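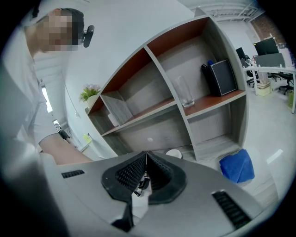

Sostbridge shelf-tidying project: second progress report
February 25, 2024
To: Hanne Lykkegaard, Prillmont Fund
From: Lavanya Amin

Hello Hanne,

You asked for something shorter than last time, so I'll try! The main news is that we're past the halfway mark on demonstrations and the people doing them have got a lot better at it.

We now have 141 good demonstrations of the shelf task, against the 132 we promised you for this stage. We recorded 172 altogether, and the rest went in the bin for dull reasons: tracking that dropped out, or somebody changing their mind halfway through a reach (me, mostly). Every demonstration is done by hand with the pair of grippers, one person standing at the shelf unit and putting things where they belong. Noemi Villa and I have shared most of the sessions, with Sandro Zuccaro checking the recordings the same day so we can redo a bad one before we've forgotten what we were up to.

The thing we underestimated was speed. At first we all moved as we would at home, which is far too quick and full of little flicks of the wrist that the arm simply can't copy. Noemi suggested saying each step aloud under your breath, and it works a treat. It also makes you sound slightly mad, but the motions come out slower and much more alike from one person to the next.
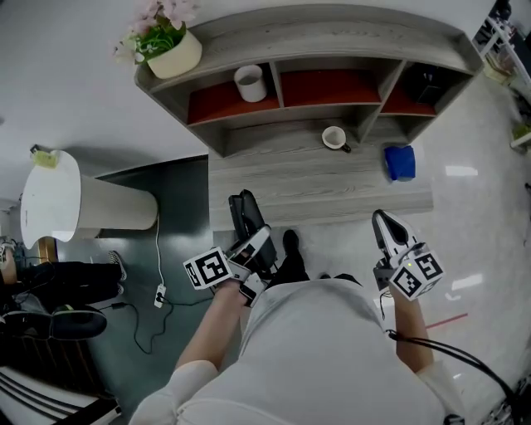

Two-handed work

We've moved on to using both hands in the same demonstration, which you were keen on when we spoke. The marker cubes on the grippers have to stay in view of the cameras, and with two hands it's very easy to hide one behind the other or behind your own arm. We've settled on keeping the elbows out a bit and letting one hand wait while the other goes into a cubby. Cups and mugs are going nicely. Cloth is still a pain, as it never lands the same way twice, and I'd like to give it a good deal more time than the plan allows.

The cable on the right gripper tugs when you reach across to the left. Ginevra Bassi has ordered a longer, softer one out of the existing parts budget, so there's nothing for you to approve.

First training run

Sandro trained a first model on the one-handed demonstrations and we tried it on the arm in early February. It managed almost 70 per cent of the cup placements. It was poor at anything on the lower shelves, and I'm fairly sure that's our fault for favouring the upper ones, which are kinder on the back.

What's next

More lower-shelf demonstrations, then the cloth. I'd also like to bring in a couple of people from Drullholm who have never held the grippers, to see how long they need before their recordings are usable. Could you let me know whether their travel can come out of the training line? Noemi has the costs ready to send over.

All the best,
Lavanya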